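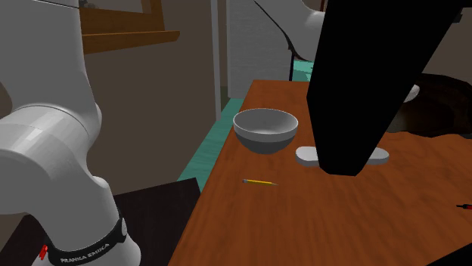 Figure 1. Simulated tabletop with a Franka Emika arm, a bowl, a pencil and a flat oval object.

Unit 2: Looking at a simulation kit before we buy it

The kit we review in this unit is called Jorkia. It is sold by Zerkine, a small firm in Flornalberg, and it gives the student a set of ready rooms, tables and small objects in which an arm can practise. Our department has a trial licence until the end of April. Please install it before the Tuesday session, as the download is slow.

What you receive

The trial holds 19 rooms and 100 objects. The full licence has more objects, but the rooms are the same. Every room can be started with a fixed seed, so two students can get the same table and compare their results. The manual is short and in some places it is not complete. For the camera settings, use the notes by Ó Briain on the course page.

Points to judge

Appearance. Look at Figure 1. The wood grain on the table and the soft shading on the white arm are good enough for our use. The gripper is nearly flat black and shows almost no surface detail. If your method must find the fingers from the picture, write this down as a weak point.

Hidden objects. The gripper covers the middle of the pale grey oval object, and only the two ends are seen. Does your detector report one object or two? Try a second camera position and note the difference.

Size of objects. A thin pencil is a harder target than a deep bowl. Test both, and do not give only the average.

Speed. Run 1000 steps with the display on, then again with the display off. Write both times in your table, together with the name of your graphics card.

What to hand in

Two pages, with one table of results. Say clearly if you would advise the department to pay for the full licence, and for which course. Screenshots do not count in the page limit.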